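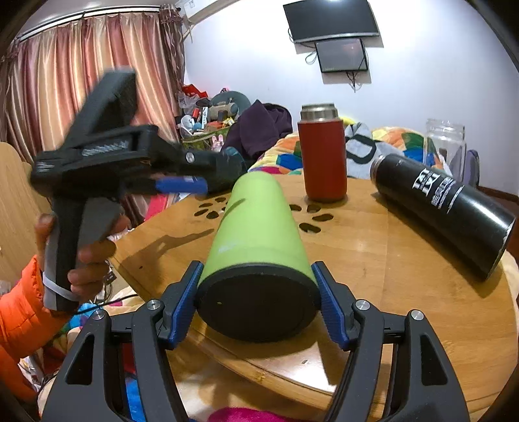 Fig. 1. A lime-green bottle with a flat black cap.

Unit 4: Reading hair care claims
Handout for the second session. Bring it back next time with your notes in the margins.

Last session we dealt with what goes into a conditioner. This one deals with what gets said on the back of it, a much looser business. Most of the wording is chosen so that a reasonable buyer hears one thing and the maker can defend another.

1. "Up to"
Take the Pavness leave-in cream: "up to 100% less breakage". Less than what? The small print says "versus non-conditioning shampoo, combing test". So hair washed with a plain cleanser and then dragged through a comb snapped more often than hair coated in something slippery. I would be amazed if it hadn't. Any cheap conditioner ought to do well in the same test, and we are not told how the cream compares with one. "Up to" also means the best result anybody got. The usual result could be far lower and the line would still stand.

2. Who was asked
Plurnon prints "agreed hair felt thicker" under its scalp tonic, with 29 people in the footnote. Look at the verb. They agreed that it felt thicker. No one measured a strand. Find out also:
– whether they had paid for the product or been given it
– whether there was a comparison group using something else
– whether they knew what they were testing
– how the question was put. "Does your hair feel thicker?" invites a yes.
A panel of 200 with the same faults would give you a tidier number and no better evidence.

3. Words that sound like repair
The hair you can see is dead. It can be coated, smoothed, swollen with water for a while, and made to lie flat. It cannot heal. "Repairs", "nourishes" and "feeds" all borrow from living tissue. When Jääskeläinen says its mask "rebuilds the hair from within", the fair reading is that some small ingredients may get a little way into the shaft and wash out again later. That can be worth having on bleached hair. Whether it is worth the price is a separate matter, and the label will not help you with it.

4. "Free from"
Being free from a thing tells you nothing about what was used in its place. Sulphate-free shampoos still contain detergents, or they would not clean. Some are milder and some are not – it depends on the whole mix and how much of each part is in it. I have no quarrel with people who prefer them. I do quarrel with the hint that everyone else is pouring harm on their heads.

5. Ingredient order
Ingredients are listed by weight, but below 1% they can come in any order. The plant extract shown large on the front is very often down in that last stretch, near the perfume. Honden's argan shampoo lists its argan oil after the preservative. Draw your own conclusions about how much is in there.

Task for next session
Choose 2 products from your own bathroom. Copy out every claim word for word, footnotes included, and for each one write down what test would be needed to support it. Then write what the label tells you was done. Leave the second column blank where it tells you nothing. Expect a good many blanks.

Hair loss treatments are left out on purpose. Those sold as medicines fall under different rules and we come to them in November.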